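How do I keep a sourdough starter alive while I'm away?

Asked by Yabsira Hadgu
2,362 views

Hi all, I'm hoping one of you kind people can talk me through this. I've had my starter, Nanda, going since last winter (yes, she has a name, my kids insisted) and she has been bubbling along beautifully on the counter with a feeding every morning. In October we're going to my aunt's place in Clallora for 3 weeks, and there isn't a neighbor I'd feel right asking to come by every day with a spoon and a bag of flour. Can she just go in the fridge that long? I bake with half whole wheat, if that makes any difference, and I'd hate to start over from scratch after all this time.
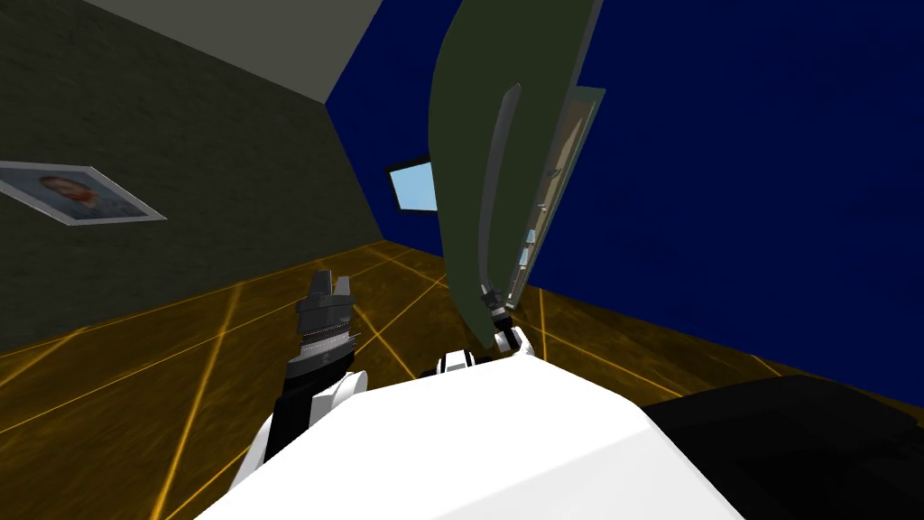
Carmela Collado
3 answers so far, and mine is the long one, sorry! Three weeks in the fridge is fine, Yabsira, I've gone longer than that myself. The day before you leave, feed her a bit thicker than usual, so more flour than water, let her sit out for 2 hours until she's just getting going, and then put her in the back of the fridge with the lid resting on loosely. When you get home there may be some gray liquid on top. Pour it off or stir it in, whichever you like, and give her two or three feedings on the counter before you bake. If you see pink or orange streaks or fuzzy mold, throw it all out. Have a lovely time with your aunt!

Fimthorpe
fridge. mine sat for months once and came back

Hordiienko
You can dry some too. Spread a thin layer on parchment, leave it till it snaps, crumble it in a jar. Good to have as a backup even if you do the fridge thing.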